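6. Adding an interview to the Cikano archive

Cikano holds recorded interviews with people who took part in, or lived through, the protests at Prunham and Khasawneh. Follow the steps in this section for each new recording. You need an editor account.

6.1 Before you upload

1. Check that the signed consent form has been scanned. The form must name the speaker and the interviewer.
2. Save the recording as a WAV file. Files over 680 MB must be split first (see 4.3).
3. Listen to the first 15 minutes. Write down any full names, street addresses or workplaces the speaker mentions.

CAUTION: Do not upload a recording if the speaker has asked for a false name and the real one can still be heard. Send it to Slamet Sitompul for editing.

6.2 Creating the record

1. Select Records, then New Interview.
2. Enter the next free number. Numbers up to 397 belong to the old Fallik tapes and cannot be used again.
3. Enter the place and year of the events described. The date of the interview goes in its own field.
4. Under Role, choose student, worker, merchant, parent or other. You can pick more than one.
5. Type a summary of no more than 100 words. Use the speaker's own terms for the events — do not replace "march" with "riot," or the other way around.
6. Select Save as Draft.

Note: Drafts are visible to all editors but not to the public.

6.3 Review and release

1. Open the draft and select Send for Review.
2. Choose a reviewer. Qistina Simanjuntak reads Prunham records and Paavo Harju reads all others.
3. Make any changes the reviewer marks, then select Release.

Reviews sent by noon on Wednesday are normally back the same week. To withdraw a released record, set Access to Closed. The number stays in the list and the audio can no longer be played.

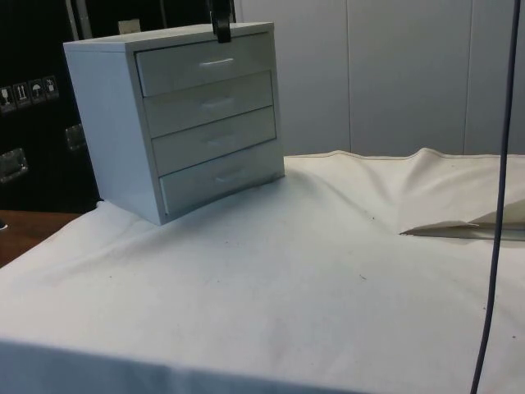
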